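Drusside Residents' Association
Minutes of the October Meeting
Held in the ground floor lounge, 7:00 p.m.

1. Minutes of the previous meeting
The minutes were approved with one correction. The quote from Weltora for gutter cleaning should have read $900.

2. Front entrance and lobby
The Chair reported that the new floor mat had been laid and that the old one would go out with the next bulk collection. Several residents asked for a better place to leave outdoor things during wet months.
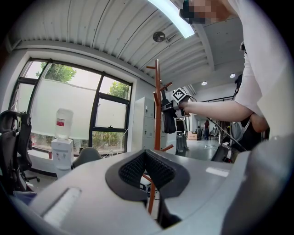 The board considered whether furniture may remain in shared areas under the present house rules. Rule 47 allows items that do not block a door or a mailbox. Members agreed that a coat rack comes within the rule if it stands against a wall. Items left on it are at the owner's risk. The Secretary will add a sentence to the rules to that effect.

A limit of $200 was set for hooks and a boot tray. The motion carried.
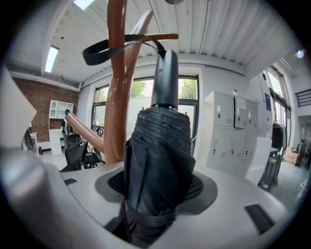 It was further agreed that unclaimed items will be moved to the storage room at the end of each month and kept there until the following meeting.

3. Heating
Thampi has inspected the boiler and recommends replacing the pump before winter. The cost is about $1000, to be met from the reserve fund. Approved, with one abstention.

4. Garden
Gemusier will prune the hedge along the parking lot. Residents are asked to move their cars by 8:00 a.m. on the day posted.

5. Other business
A request for a second bicycle stand was held over to the next meeting.

The meeting closed at 8:25 p.m.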